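# How people in Uter wash and dry their bed linen in the cold months

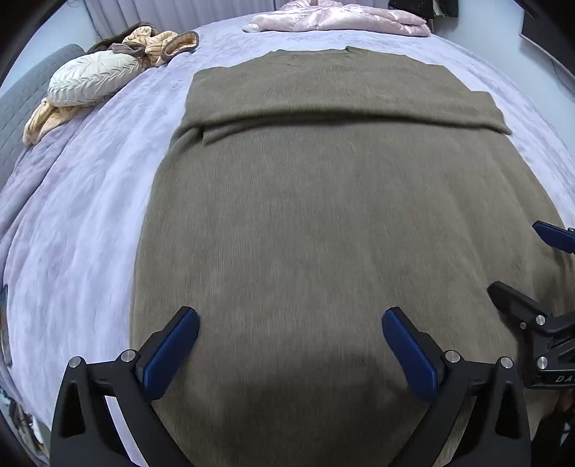 The idea for this project came in October, when the heating in our student house was not yet turned on and my sheets needed two days to dry. I asked other people on my corridor if they had the same problem, and each one gave me a different answer. One dried everything over a door. One went by bus to the laundrette in Cuvden with a suitcase. Another told me that he changes his sheets only when he visits his parents. I understood then that the subject was larger than I had thought, and my tutor agreed that I could use it for the household studies module.

## 1. Question

I wanted to find out how households in Uter wash and dry bed linen from October until the end of winter, and what decides the way they do it. At first I also wanted to compare the cost of different washing powders, but I left this part out. The prices changed between shops and most people did not remember which powder they had bought.

## 2. Method

I prepared a questionnaire of two pages and gave it to 30 households. Half of them live in the old streets near the river and the other half in the newer flats on the Dutska side. I didn't choose them by a scientific method. I knocked on doors in the early evening, and when somebody was willing to answer I went in or left the paper and came back later.

After this I made longer interviews with 10 of the households. Each interview was planned for 30 minutes, but several were much longer, especially with older people, who wanted to tell me also how their mothers did it. I wrote notes by hand and typed them the same evening. Henok Jemal helped me with the interviews in Amharic, and he translated my notes back to the speakers so that they could correct them. Two corrections were important and I have used the corrected versions.

The questionnaire had one weak point. I asked "How often do you wash your bed linen?", and some people answered for the whole bed while others answered only for the pillowcases. In the interviews I asked about each item separately.

## 3. Results

### 3.1 Washing

Most households wash sheets on the same day of the week, and for many of them this is Saturday. The reason they gave was usually work. A few people in the flats prefer the night, when electricity is cheaper for them, but their neighbours do not like the noise, and in one building there is a paper on the stairs asking people to stop at ten o'clock.

The temperature was the question with the strongest opinions. The older people almost always wash sheets hot, and they told me that a sheet washed at a low temperature is not a clean sheet. Younger people use a lower programme and had not thought much about it. One woman does both: hot for the white sheets which she got at her wedding, and cooler for the coloured ones because they have already faded once.

Duvets are another matter. A large duvet doesn't fit in the machines which most people have at home. Some families take theirs to Zeleke, the laundry behind the market, before the winter begins. Others only air them from the window on a dry day. I heard many complaints that the filling comes together in the corners after washing. The owner of the laundry told me to shake the duvet by two corners, turn it and shake it again while it is still a little damp. I have tried this with my own and the result was better than before.

### 3.2 Drying

In the old streets people still use lines in the yard, also in cold weather, if there is wind. They bring the sheets in before it gets dark and finish them indoors. In the flats there are no yards and the balconies are small, so the sheets are folded over a rack or hung over doors. Many people said that they open the window for a short time when they dry inside. Those who did not open it spoke more often about damp on the walls, but my group is too small to say that one thing causes the other.

Only a few households own a dryer. I had expected that more people would want one, but in the interviews the usual answer was that there is no place for it.

### 3.3 Ironing

I had not planned this part. It was added since so many people spoke about it without being asked. Pillowcases are ironed much more than sheets. Fitted sheets are not ironed by anyone I interviewed, and two people laughed at the question.

## 4. Discussion

Before the project I believed that age would be the main difference between households. Age matters for the temperature, but for drying the type of home seems more important. A person who moves from the old streets to a flat changes the habit quickly, even if she doesn't like it. The one couple in my interviews who had made this move still keep their washing line in a drawer.

If I did the work again, I would visit the same homes once more in summer. I would also ask about the number of sheets in the cupboard, as a family with many sheets can wait for good weather and a student with one set can't.

## 5. Thanks

I thank all the households who opened the door to me, and Henok Jemal for his patience with the translations. The questionnaire is in the appendix.

Submitted May 8, 2025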